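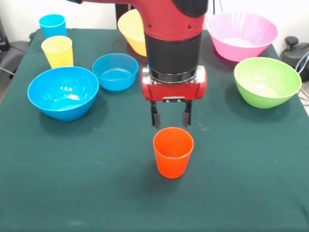 케르투 헤이스카넨은 컵 바로 위에서 손이 머뭇거리는 구간을 잘라내지 말고 그대로 두자고 했다. 사람이 조종하면서 망설인 시간도 데이터라는 얘기였다. 망설임을 지우고 학습시키면 정렬이 덜 된 상태에서도 그냥 내려가 버리는 정책이 나온다고, Zonia 초기 버전에서 이미 겪은 일이라고 했다. 나는 반대쪽이었다. 내가 머뭇거린 것은 정렬을 맞추느라 그런 때도 있고 그냥 딴생각을 하느라 그런 때도 있는데, 모델은 그 둘을 구별하지 못한다. 점심 전까지 이 얘기를 하다가 결론을 못 냈다. 일단 원본은 전부 보관하고, 자른 것과 안 자른 것으로 따로 돌려 보기로 했다.

오늘까지 모인 시연이 138개다. 지난번 집계에서 빠졌던 것을 다시 넣은 숫자다. 폴더 이름을 잘못 적어서 목록에 안 잡힌 것이었는데, 내가 적은 이름이라 할 말이 없었다. 앞으로 폴더 이름은 손으로 치지 않고 스크립트가 만들게 한다. 스크립트는 루보미르 신델라르가 저녁에 올려 주었다. 날짜 다음에 과제 이름, 그다음에 조종한 사람 이니셜이 붙는다.

오전에는 주황색 컵만 했다. 과제 문장은 "주황색 컵을 집어서 그릇에 넣어라"이고, 어느 그릇인지는 그때그때 바꾼다. 하늘색 컵과 노란색 컵은 뒤쪽에 두고 건드리지 않는다. 색깔을 말로 지정했을 때 제대로 고르는지 보려면 안 집는 컵도 화면에 있어야 한다. 문제는 내가 주황색 컵을 자꾸 가운데 가까이에 놓는다는 것이다. 놓을 때는 아무렇게나 둔다고 생각하는데, 나중에 시작 위치를 점으로 찍어 보니 한쪽에 몰려 있었다. 손이 편한 자리가 따로 있는 모양이다. 오후부터는 위치를 난수로 뽑아서 종이에 적어 놓고 그대로 두었다. 느려지기는 해도 점이 퍼졌다.

초록색 천은 그대로 쓰기로 했다. 루보미르는 연두색 그릇이 천과 섞여 보일까 봐 걱정했는데, 천 색이 훨씬 어두워서 내 눈에는 괜찮다. 모델 눈에도 괜찮은지는 모른다. 루보미르가 회색 천도 하나 주문하자고 해서 구매 목록에 적었다. 같은 과제를 천만 바꿔서 찍어 두면 나중에 쓸 데가 있을 것이다. 천에 주름이 생기면 매번 펴야 하는지도 물어봤는데, 케르투는 펴지 말라고 했다. 이건 나도 동의한다.

조종은 2시간 하고 쉬는 것으로 정했다. 전에는 되는 데까지 계속했는데, 그러면 뒤로 갈수록 궤적이 눈에 띄게 거칠어진다. 특히 내려가는 속도가 빨라진다. 빨리 끝내고 싶은 마음이 그래프에 그대로 나온다. 오늘은 쉬고 돌아온 뒤의 궤적이 오전 첫 묶음과 비슷했다. 손목은 조금 뻐근하다. 조종기 받침을 한 칸 올렸더니 나아졌다.

실패한 시연을 어떻게 할지도 정해야 한다. 컵 테두리를 건드려서 컵이 밀린 것, 잡았다가 들어 올리는 중에 미끄러진 것, 그릇 가장자리에 걸친 것. 지금까지는 전부 "실패"라고만 적었다. Krajčí 쪽에서 받은 양식에는 실패 이유를 적는 칸이 있어서 오늘부터 그걸 쓴다. 칸이 좁아서 한 줄밖에 못 쓴다. 밀린 컵을 다시 따라가서 잡은 것은 실패로 치지 않고 "복구"로 따로 표시했다. 케르투가 제일 갖고 싶어 하는 것이 이 복구 시연인데, 일부러 만들면 티가 난다. 일부러 밀어 보려고 했더니 내 손이 이미 다음 위치를 알고 움직였다. 그래서 복구용으로 만든 것은 따로 빼 두었다.

그릇에 넣는 쪽은 큰 파란색 그릇이 제일 쉽고 작은 파란색 그릇이 제일 어렵다. 작은 것은 얕아서 컵을 놓는 높이를 조금만 틀려도 기울어진다. 말로 지정하는 것도 번거롭다. 둘 다 파란색이라 문장에 "큰"이나 "작은"이 꼭 들어가야 하는데, 오전에 적은 문장 몇 개에는 그냥 "파란색 그릇"이라고만 되어 있었다. 영상을 돌려 보면서 하나씩 고쳤다. 분홍색 그릇은 입구가 넓어서 편한데 자리가 뒤쪽이라 팔을 멀리 뻗어야 한다. 끝까지 뻗으면 움직임이 약간 떨린다. 루보미르가 내일 게인 값을 보겠다고 했다.

오후 4시쯤 Soltcombe에서 연락이 왔다. 같은 과제를 그쪽 로봇으로도 찍고 있는데 컵을 놓은 다음 팔을 어디까지 되돌리느냐고 물었다. 우리는 그냥 적당히 위로 올리고 끝냈다. 정해 둔 적이 없었다. 그쪽은 매번 시작 자세로 돌아간다고 한다. 합쳐서 학습시킬 거라면 맞춰야 하는데, 이미 찍은 것을 다시 찍을 수는 없다. 놓은 직후에서 뒤를 자르는 방법이 제일 간단해 보인다. 케르투가 아침에 자르지 말자고 한 것은 앞부분이니까 이건 괜찮을 것 같다. 내일 물어본다.

퇴근 전에 저장 장치 용량을 확인하고 백업을 걸었다. 루보미르가 먼저 갔고 나는 백업이 반쯤 넘어가는 것까지 보고 나왔다. 버스에서 졸다가 한 정거장을 지나쳤다. 저녁은 남은 국에 밥을 말아 먹었다.

내일 할 일. 문장 고친 것 다시 올리기. 난수 위치표 새로 뽑기. 노란색 컵 과제 시작. 회색 천 치수 재서 루보미르에게 보내기.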